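About Mallach House

Welcome, and thank you for stopping by! Mallach House is a small inn and dining room run by Trí Lâm and family, with 19 guest rooms, a long front porch and a kitchen that gets going well before the sun does. We opened the doors 20 years ago with a borrowed coffee urn and a great deal of optimism, and we have been feeding people ever since.

Breakfast is included with every stay and is served until ten (later on Sundays, when we all like to linger a bit). Expect eggs any way you please, warm biscuits, fruit, and Trí's ginger rice porridge – guests write to us about it months after they have gone home. Dinner is offered Wednesday through Saturday in the Janevski Room, named for the family who built the house and lived in it for three generations.
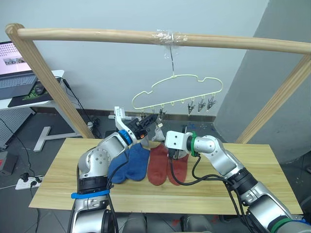
From April on, we also set tables out in the garden, and that is where most of our weddings and anniversary suppers take place. The garden seats smaller parties very comfortably, and for the bigger celebrations we open up Grudia Barn just across the lane, where we have hosted over 900 events of every size, from christenings to retirement dinners to one very lively accordion reunion.

Menus are put together with you, at our kitchen table if you can make the trip. Tell us about your grandmother's favorite soup or your cousin who can't have nuts, and we will work from there. Well-behaved dogs are welcome in the ground floor rooms – please mention them when you book.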